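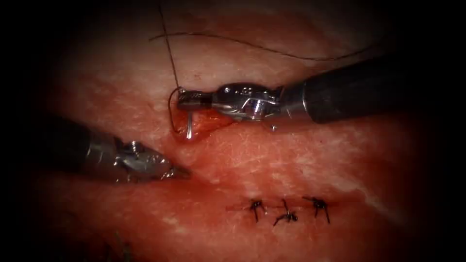 제목: Re: [손제본] 실 마무리와 매듭 위치
보낸 사람: Maribeth Dimaculangan

타비소 님, 그리고 목록의 여러분, 안녕하세요.

답장이 늦어서 죄송합니다. 한국어로 제본 용어를 쓰는 것이 아직 서투르니, 틀린 말이 있으면 고쳐 주시기 바랍니다.

7월 5일 금요일, Thabiso Xaba 님이 쓰신 글:
> 플리슬리 공책을 다시 꿰매고 있습니다. 접지는 일곱 첩이고
> 종이는 100그램입니다. 두 번째 첩까지는 괜찮았는데 그 뒤로
> 실이 느슨해집니다. 매듭을 첩마다 지어야 할까요, 아니면
> 끝에서 한 번만 지어도 될까요? 그리고 밀랍은 꼭 먹여야 하나요?

저는 보통 끝에서 한 번만 짓습니다. 첩마다 매듭을 지으면 책등이 그만큼 두꺼워지고, 풀을 바른 다음에 매듭 자리가 볼록하게 보입니다. 대신 첩을 하나 올릴 때마다 실을 책등과 나란한 방향으로 당겨 주십시오. 종이와 직각으로 당기면 구멍이 찢어집니다. 저도 스와네푸엘 선생님의 책을 고칠 때 그렇게 해서 첫 첩을 버렸습니다.
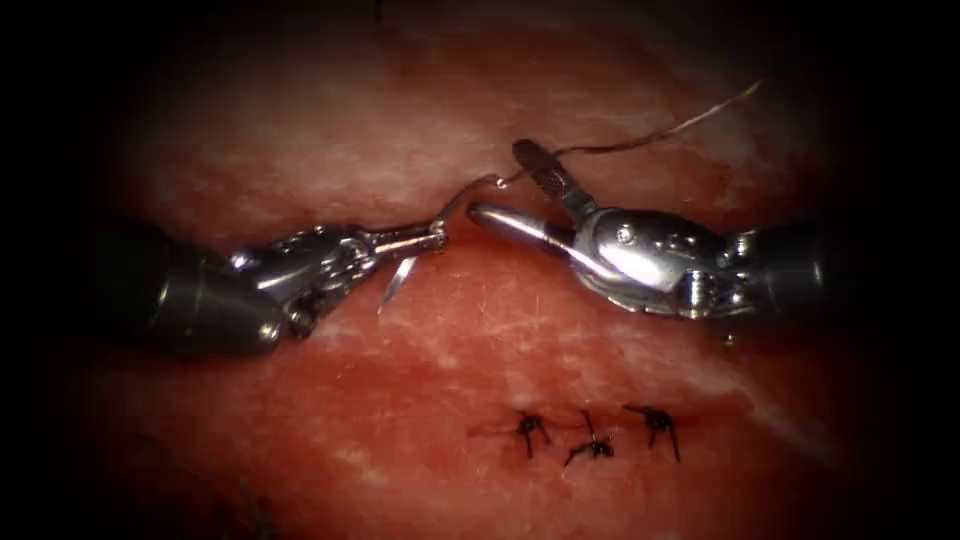
이어서 꿰매는 방법의 약점은, 실이 한 군데에서 끊어지면 옆의 첩까지 느슨해진다는 점입니다. 그래서 자주 펼치는 책, 예를 들면 요리책이나 악보는 중간에 매듭을 넣는 것도 좋다고 생각합니다. 봉합에서는 한 땀씩 따로 묶는 방법이 있습니다. 사진 아래쪽의 짧은 절개선에도 검은 매듭이 세 개 지어져 있습니다. 하나가 풀려도 나머지가 남는다는 생각은 제본에서도 쓸모가 있습니다. 다만 일곱 첩짜리 공책이라면 저는 가운데에 하나만 더 넣겠습니다.

밀랍은 먹이는 편이 좋습니다. 베노 실은 이미 왁스가 있으니 그대로 쓰셔도 되지만, 레디코의 마사는 마른 실이라서 두 번 먹여야 보풀이 일어나지 않습니다. 많이 먹이면 구멍 둘레에 밀랍이 남으니 마른 천으로 한 번 훑어 주십시오.

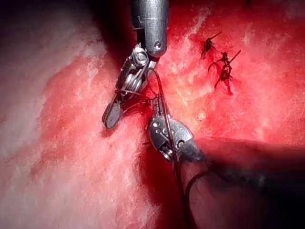 긴 어두운 색 실과 금속 기구 두 개.

실의 길이에 대해서도 적습니다. 저는 책등 높이에 첩의 수를 곱하고 한 뼘을 더합니다. 너무 길어서 불편하면 중간에 이어도 되는데, 잇는 매듭은 첩의 안쪽에 두십시오. 책등 쪽에 두면 나중에 천을 붙일 때 걸립니다.

표지를 천으로 하실 것인지 종이로 하실 것인지도 알려 주시면 면지에 대해서 따로 쓰겠습니다.

마리베스 드림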